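Search this site
Enter keywords
Go

Prostby Shared Room: Cleaning and Upkeep
Progress Report 2
December 25, 2020

Prepared by Iwona Duda for Ragnvald Eklund, Florker Small Grants

Purpose of this report

The first report covered the clearing out of the shared room and the choice of flooring. It ended when the new floor was down but the room was not yet in use. This second report covers the time since then: the first weeks of regular use, the cleaning routine, what we have bought, and what is still open. The storage closet and the hallway are included where they affect the room. The kitchen is paid for separately and is left out.

Where things stand

The room is open and in use. The main floor area is 380 square feet, all of it now finished in white. The old brown linoleum is gone from every part of the room, including the strip behind the radiator that was left in place during the first stage. Cimetti came back to cut and fit that strip and did not charge for the extra visit.

The walls have had their second coat. The baseboards are on except along the closet wall, where the plaster needs to be patched first. The lights work. The door closes properly after being planed at the bottom, though it still drags a little in damp weather.

The groups that used the room before have come back to it, with smaller numbers at one time. The sewing group meets in the mornings and the stretching class uses the floor in the afternoons. Two families have also used it for children's play when the class was not on. We keep a sheet by the door for names and times, and people fill it in more often than we expected.

The floor

Most of the effort in this period went into keeping the floor clean. We chose white because the room has one window facing a wall, and the old floor made it dark even at noon. The room is much brighter now and people have commented on it. The cost of that choice is that everything shows. Grit from the parking lot, lint from dark coats, bits of thread and crumbs can all be seen from the doorway. On the brown floor they were there too, but we swept once a week and had no complaints.

We started with the same weekly sweep and changed it after the first week. The present routine is a dry sweep at the end of each day the room is used and a damp mop twice a week. The dry sweep takes a few minutes if the chairs are already stacked. The mopping takes longer and has to be done when the room will be empty for a while afterward.

Shoes are the main source of dirt. People come in from the lot, and the hallway is not long enough for much to come off on the way. We did not want a rule that everyone must take their shoes off, as several of the regular users find it hard to bend down and the room can be cold. Instead we put down mats.
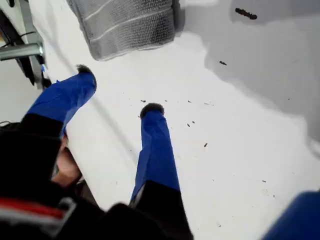 Dark specks on the white, with a grey mat or towel in a waffle-like weave nearby.

Fine dirt is harder to deal with than the larger pieces. A wide broom pushes it along but leaves a good part of it behind, and a second pass with the same broom does little. We changed to a soft-bristle broom with a rubber lip on the dustpan. The results are better, but the broom needs to be cleaned out after use or it puts the dirt back down the next day. This step is on the cleaning card now. It was being skipped at first.

We also tried vacuuming. The Żak upright from the hallway closet was made for carpet, and on a hard floor the brush throws grit out sideways. With the brush turned off it works well enough along the walls and in the corners. We use it there and sweep the middle.

There is light scuffing near the closet and where the chairs are stacked. Most of it comes off with a damp cloth. Felt pads went on the chair legs in the first week, and the few that have fallen off have been glued back on. Cimetti looked at the scuffs during the return visit and said the surface itself is sound.

Mats and textiles

The mats have been a useful purchase. They are easy to lift and can be shaken out outside. The grey ones hide dirt better than the light ones and have gone on looking decent between washes. We plan to keep to grey for any replacements.

Two problems came up. The first is that the edges curl, mostly after a wash. We have tried rolling the mats the other way overnight, and that helps for a day or so. The second is that the thinner mats slide when someone steps on the edge. After one near fall by the door we moved the thin mats away from the entrance and put a heavy rubber-backed one in their place. No one was hurt. The event was written up on the sheet and I spoke with the person the same afternoon.

Washing is done in the building's own machines. We had hoped to wash all the mats together, but a full load comes out with grit still in the weave. Half loads work. This doubles the number of washes, and the laundry cost in the next period will be higher than the plan allowed for.

Budget

Spending in this period came to $661. The largest part went on mats and the rubber-backed entrance mat. The rest covered the soft broom and dustpan, mop heads, felt pads, floor cleaner, laundry tokens, and a set of wall hooks for the tools. Receipts are in the folder sent with the first report, behind the yellow divider.

The paint for the second coat was left over from the first stage and is not counted here. The return visit by Cimetti is not counted either, as there was no bill.

We have stayed within the amount set aside for this period. The laundry line is the only one that ran over, and the difference was covered by what was left in the line for small repairs. If you would like this handled as a formal transfer between lines, please let me know and I will fill in the form.

Use of the room

The sign-in sheet has more than 100 entries for this period. Many of these are the same people coming back, so it should not be read as a count of separate users. We do not ask for details beyond a name and a time.

What people ask for most often is more warmth at floor level. The stretching class spends a good deal of its time sitting or lying down, and the radiator heats the upper part of the room first. We now turn it on an hour before class, and the teacher says this has helped. People still tend to keep their jackets on for the first part of the session. A draft strip for the door is on the list below.

The second most common request is for somewhere to put coats and bags. At present they end up on the floor along the wall, and the daily sweep has to go around them if someone stays late. The hooks we bought are for cleaning tools only and are too small for winter coats.

Delays and changes

The plaster along the closet wall was meant to be patched in this period. The plasterer canceled once and has not yet given a new date. Until it is done, the last run of baseboard cannot go on, and dirt collects in the gap between the wall and the floor. We clear it by hand with a narrow brush.

The shelf for the storage closet arrived with the wrong brackets. It has been sent back – the seller has confirmed the return – and a new one is on order. In the meantime, the mops stand in a bucket and the spare mats are rolled up on top of the cabinet.

We have dropped the plan to paint guide lines on the floor for chair layouts. Having lived with the white floor for a while, the users prefer it plain, and tape does the job when lines are needed. The tape should come up the same day, as it leaves a sticky edge that picks up dirt if left overnight.

Work planned for the next period

Patch the plaster and fit the remaining baseboard.
Fit a draft strip to the bottom of the door.
Put up a coat rail near the entrance, out of the way of the door.
Install the closet shelf once it arrives.
Replace any thin mats that are still curling with heavier ones.
Ask for a price on a hard-floor vacuum, new or used.

I expect the plaster and the coat rail to be done by the end of February if the plasterer confirms soon. The vacuum depends on price. If it can't be met from the present grant, we will go on sweeping and look at it again later.

Decisions needed from Florker

We need a yes or no on moving money from small repairs to laundry for the coming period. We would also like to know if the coat rail can be charged to this grant. It was not in the first application, but it is directly tied to keeping the floor clear.

Ragnvald, you asked in your last letter if the room could be visited. Yes, any morning works, and the sewing group has said they don't mind company. Please use the side entrance. The front steps are being repaired and the railing is off.

Iwona Duda
Prostby Shared Room

Comments

marlene_k
Thank you for turning the heat on early. It does make a difference on the floor.

Sewing Tuesdays no more
Could we have a magnet on a stick for the pins? We pick up what we see but I worry about the ones we don't.

Iwona Duda
Good idea, I will add one to the next order. There may already be one in the closet.

P. from upstairs
The room looks twice the size with the white. Please do get the coat rail, I am tired of finding my bag under three others.

Contact us | Copyright Prostby Shared Room | Back to top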